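Breddale Home Forum > Floors and Subfloors > Carpet over old particleboard, squeak near bedroom door

Carpet over old particleboard, squeak near bedroom door
Small bedroom, beige carpet, want to fix the floor without pulling everything up.

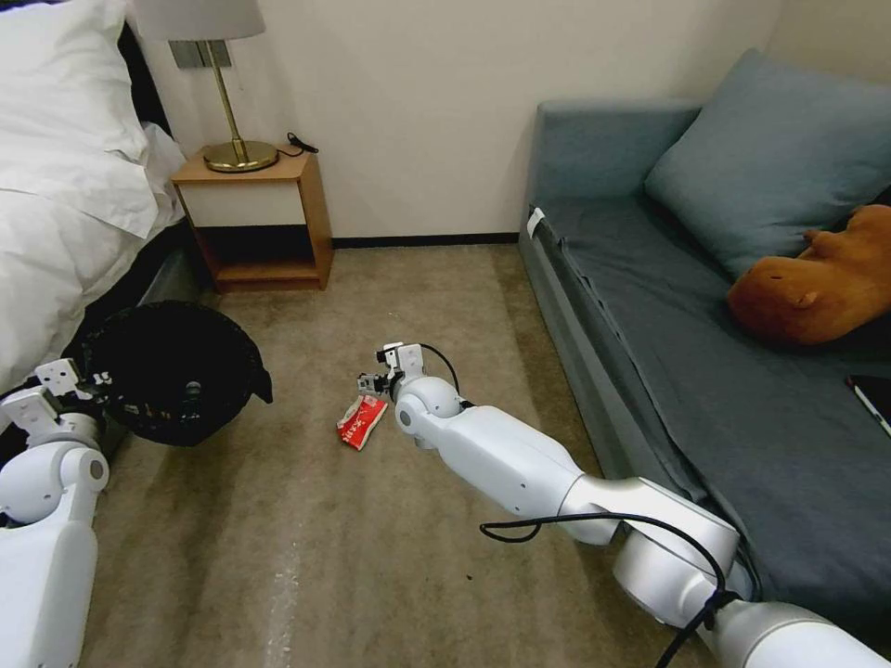
Original post
joistline_m
Member, Breddale

Second floor bedroom, carpet on pad, particleboard underlayment over plank subfloor. Joists run parallel to the door wall at 16 inch centers according to the drawings. The squeak is a short double chirp when weight comes off the floor, strongest one step inside the door. It got worse in August with the windows open and has stayed that way.

I have no access from below. The ceiling under it is plaster and I am not opening it.

Options as I see them:
1. Breakaway screws through the carpet into the joist.
2. Release the carpet at the door wall, fold it back, screw the underlayment properly, restretch.
3. Replace the underlayment in that corner.

Leaning toward 1. Has anyone used the Stalto kit on a floor with two layers?

Reply
tackstrip
Senior member

Option 2. Noise on unloading usually means the panel is riding on a nail shank. A breakaway screw will hold it down for a while, but the thread is short and you have pad, particleboard and plank to get through before it reaches the joist. Do the arithmetic on the screw length before you buy anything.

Reply
gebremichael_floors
Trade

I disagree with the above in part. We use breakaway screws on two-layer floors regularly at Gebremichael and get very few callbacks. What matters is finding the joist. Stud finders are poor through carpet and pad. Use the probe bit, drill small, feel for the change in resistance. If you miss the joist you have screwed one loose board to another loose board and the noise will move over a few inches.

Start with 3 screws on the joist nearest the chirp. Walk it. Add more only if it still moves.

Reply
tackstrip
Senior member

Callbacks are not a measure of whether it was fixed. People stop calling. I did my own hallway with 19 of them and it was quiet for one heating season. Then I folded the carpet back and did it with ordinary deck screws and that has held.

Reply
plumb_and_level

Is the carpet loop or cut pile? On loop pile do not put any screw through it without parting the loops first. One snagged loop can run the width of the room. Cut pile is much more forgiving.

Reply
joistline_m
Member, Breddale

Cut pile. Measured the stack at the floor register: pad and carpet compress to 1/2 inch, particleboard 5/8, plank 3/4. So 1 7/8 before the joist.

Reply
tackstrip
Senior member

Then check the length below the score mark, not the overall length on the box. You want at least an inch in the joist.

Reply
novudgate_owner

Same construction in my place on the Novudgate side. Mine was not at a joist at all. Two particleboard sheets met with no gap and the edges rubbed. Screws did nothing. I folded the carpet back, ran a saw along the joint set to the thickness of the sheet, vacuumed it out, and put screws both sides. The whole job took 30 minutes plus the restretch. Rent a knee kicker.

Reply
gebremichael_floors
Trade

Fair point on sheet edges. You can test for it. Stand with one foot each side of the suspected joint and shift weight slowly. Edge rub is a dry scrape, nail noise is a chirp.

Reply
joistline_m
Member, Breddale

Did the weight shift test. Chirp on one side, faint scrape 13 inches further in. So possibly both. Going with the fold back.

Anyone have an opinion on ring shank nails versus screws for the underlayment

Reply
tackstrip
Senior member

Screws. Set them just below the surface. Overdrive them in particleboard and the head crushes the face and holds nothing.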